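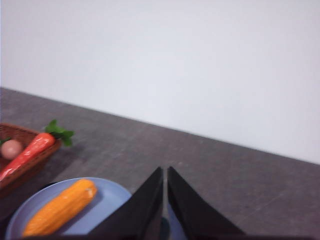
Grey table against the wall, July round

Childminding walk-round: the list I use, with my comments

A few of you asked for my list after I moaned about it at the Kirkow meet-up, so I've typed it up with the scribbles left in. I go through it in July before the summer lot start and again after Christmas, and there's a shorter version most mornings with a cup of tea in my hand. It's written for my house (two up, two down, narrow hall, daft kitchen step) so cross out what doesn't suit yours.

Front door and hall

Door closes fully and latches: OK. It sticks in damp weather, and I've started leaning on it after every drop-off.
Chain and top bolt work: OK.
Keys on the high hook: OK.
Hall clear of bags and buggies: Not OK. It never is! Parents leave buggies, I fold them, they fall over. I've asked my landlord about a bracket for the outside wall and am still waiting.
Visitors' book and pen: Book fine, pen gone again.

Stairs

Bottom gate fixed firmly: OK. It's a Telar one and the screws had worked loose in spring, so I give it a proper shove now instead of a polite wiggle.
Top gate: OK, but the catch is stiff. A drop of oil wanted.
Carpet and edges: Slight lift on the third stair. Tacked down the same afternoon, look again in August.
Handrail: OK.

Kitchen

Step into kitchen marked: Yellow tape is peeling, replace.
Cupboard locks under the sink: One has stopped clicking. I've moved everything nasty to the top shelf and will fit a new lock when I get round to the hardware shop.
Kettle and toaster flexes pushed back: OK.
Cooker guard: OK.
Fridge temperature: 3 degrees first thing. I write it on the sheet stuck to the door, and yes, I do forget at half term.
Blind cords: Cleated up high. If you've still got a loop hanging down anywhere, please go and deal with it before you read the rest of this.
Knives: Magnetic rack gone, all in the locked drawer. I miss the rack.

Smoke, gas and fire

Smoke alarm, landing: Tested, very loud, dog disgusted.
Smoke alarm, hall: Tested, OK.
Carbon monoxide alarm: Tested. Replace-by date is next year, so I've written it on the calendar in red.
Fire blanket: On the wall by the back door, tabs hanging down where I can grab them.
Practice evacuation: Done with the big ones just after ten o'clock. We sang on the way out, which slowed us down a bit. Everybody at the gatepost and register called.
Boiler service: Booked with Haruna Heating. Paperwork to go in the green folder.

Play things and tables

Table legs tight, no wobble: OK.
Corners and edges: Run your hand right round, underneath as well. I found a rough bit last year that I'd have sworn wasn't there.
Soft toys: Seams checked, eyes tugged. One rabbit retired.
Wooden blocks: Two splintery, into the bin.
Battery toys: All covers screwed shut. Button batteries scare me more than anything else on this list, so I check each one with a screwdriver and don't trust my eyes.
Small parts: Anything that fits in the choke tester goes in the over-threes box, lid on, high shelf.
Pretend food and plates: Look for cracks and bite marks, then into warm soapy water and left to air. Anything hollow gets a squeeze to see if water's got inside.
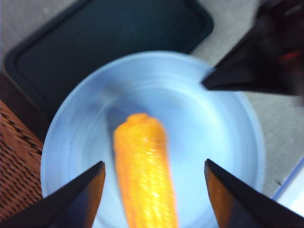
Fatima Odukoya, when I sent her the draft, wrote back that I ought to put a date next to every fault as well as every tick. Her point was that an inspector wants to see how long the loose screw stayed loose, and a page full of OKs tells them very little. She also does her small parts check sitting on the floor, at toddler height, and finds far more that way. I tried it and got a hair grip and an old raisin from under the radiator, so that's gone on the list.

Garden

Gate bolt: OK.
Fence panels: One rattles. Neighbour's side, I've had a word.
Water butt lid: Locked.
Sandpit: Covered overnight, raked before use. Cats, sadly.
Shed: Padlocked.
Plants: Pulled up a foxglove that had seeded itself by the wall.

First aid and paperwork

Kit contents: Plasters low, everything else in date. I get refills from Plinik in a pack of 30 and they go in a week.
Accident book: Up to date and signed.
Allergy sheet: Re-read with each parent, new one added for sesame.
Insurance certificate: On the wall by the coats.
Emergency numbers: Reprinted, because somebody small had coloured in the old ones.

Still to do

Step tape
Sink cupboard lock
Oil for top gate
Pen!

Checked by Adaeze Osagie, finished 6 pm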